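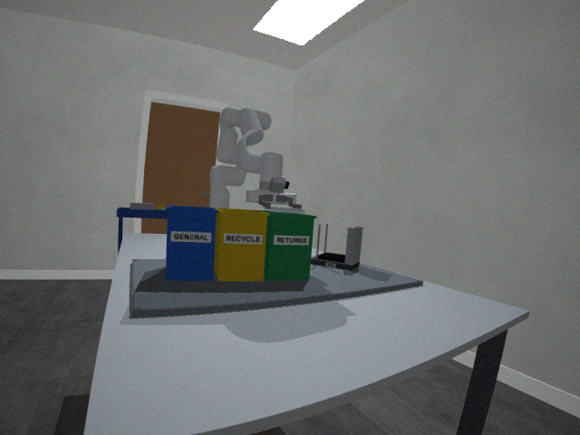

Three bins and a robot arm, computer render

Home TV Film Streaming Opinion Newsletter

Let me watch the credits, please

12 comments 80 shares

I finished Bouchard last month, all six episodes of it, and I still haven't properly seen how it ends. I've seen the story end. What I haven't seen is the bit afterwards, where the screen goes dark and the music comes up and you sit there with your cold tea feeling a bit wobbly. Every time I got to that point Zestside shrank the picture into a corner the size of a stamp and started shouting about a baking competition.

If you've watched Bouchard you'll know how much it hangs on those final moments. It's a slow, sad, grown-up sort of drama, and each episode closes on a different piece of music which carries on over the names. Somebody chose those songs. Somebody probably had a row over them! And then along comes a countdown, and you've got a few seconds to find the remote (down the side of the sofa, always) before a woman is cheerfully piping a swan.

I know there's a setting. Before anyone writes in, yes, I have turned autoplay off. It stops the next thing from starting, but it doesn't stop the picture from shrinking, and for that you have to scroll down to a tiny button that says 'Watch credits' and press it every single time. On my sister's telly the button isn't there at all. On my phone it's there but underneath the advert for the swan programme, so I've opened that by mistake more often than I'd like, and now Zestside is convinced I'm mad about cakes.

The argument you always hear is that hardly anyone watches credits. Well, hardly anyone was made to watch them in the old days either. At the cinema people got up and put their coats on and shuffled out past your knees, and that was fine, they were free to go. The lights stayed low for those of us who wanted to stay put. What bothers me is having the choice made for me by an app that seems frightened I'll wander off to make toast.

And I do read them, you know. I'm not a film buff or anything, I just like knowing who people are. I like spotting that the grumpy neighbour was the vicar in something else. I like the catering firm, and the thank-yous to some little harbour town where they must have closed the road for a week. A friend of mine did costumes years ago and her name was on screen for perhaps a second, in a list so long you'd never have found it without knowing where to look. Her mum taped it. She played it for visitors. I can't imagine what you'd do now – squint at the stamp, I suppose.

Premska is a bit better, to be fair. There the credits of a film play at full size, and the suggestions only slide in once the main cast has gone by. With series it's back to the same old nonsense, though, and a worse kind of nonsense in one way, as it cuts in before the last line has finished if there's any sort of pause. I watched a thriller on there in February where the killer is named after the screen fades to black. You only hear the voice. I had to rewind three times to get it, by which point the shock had rather gone off.

I had high hopes for Multitetti, which we got so that we could have everything in one place and stop swapping between apps. It's handy, I'll give it that. It found me a documentary I'd been after for ages. But it just passes you through to whichever service has the programme, so you get that service's habits along with it, and then a second layer of suggestions from Multitetti on top! One evening I had both of them going at once, with the actual end of the actual film playing somewhere behind.

What would I like? One switch, in the main settings, that says credits play in full. It should remember what I told it on every device in the house. I'd put it near the top too, next to subtitles, because that's the sort of thing it is: a preference for how you watch. These companies can let me pick from 42 little cartoon faces for my profile (I'm a hedgehog), so I don't believe this one is beyond them.

I'd also like a few seconds' grace for people who never go near the settings. My dad is one. He thinks the programme has broken. He sat through a whole war film with me at Christmas, really moved by it, and when the picture jumped into the corner he said 'oh, what have I pressed?' and started stabbing at buttons. We never did get back to it, and we'd both been about to say something, I think.

Anyway, I'm starting Bouchard again this week from the first episode, remote in hand.

Comments

teapot_tessellate
YES. The music at the end of episode four is the best bit of the whole series and I only found out by accident when the app froze.

Gorsebush
Can't say I agree. I've got 400 things on my list and no time to read who did the sandwiches. One click to get out of it, what's the harm?

northfacing
It's the talking over them I can't stand. At least the shrinking is silent on mine.

mild_cheddar
I'm a hedgehog too!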